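Fitted sheet keeps coming off one corner

2 min read

Emlyn Beddoe
I bought a new mattress in August and none of my old fitted sheets stay on it. The corner nearest the window pops off most nights, and by morning the sheet is bunched up under my shoulder. The label says 500 thread count and the sheets are cotton. I've tried washing them cooler. Do I need new sheets, or is there something cheap I can try first?

Amrit Bergeron
Measure the mattress from seam to seam on the side, then check the pocket depth on the sheet package. If you use a topper, add that in. The pocket should be a couple of inches deeper than the total. Thread count has no effect on fit.

If the depth is OK, the elastic is probably worn out. Sheet straps that cross under the corners cost a few dollars. Put the two corners by the wall on first and finish with the ones you can reach easily. It also helps to skip the hot dryer.

dmh_427
just get straps. mine are Zemex and they work fine

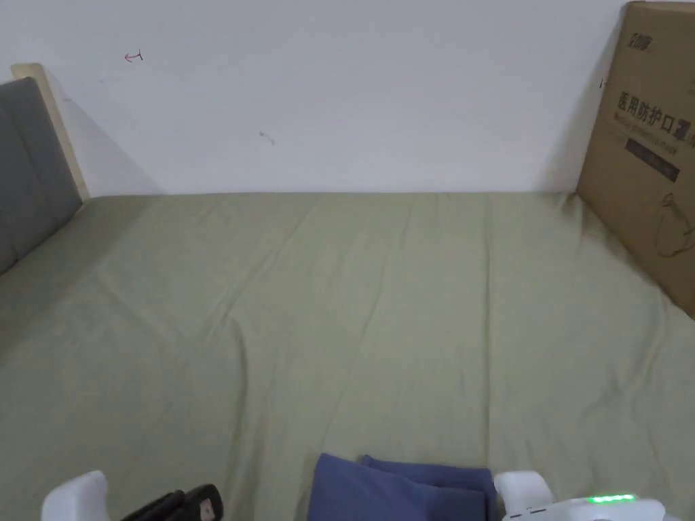

Straps did nothing for me on a thick mattress, wrote Derkia, and only a deep pocket sheet with elastic all the way around stayed put.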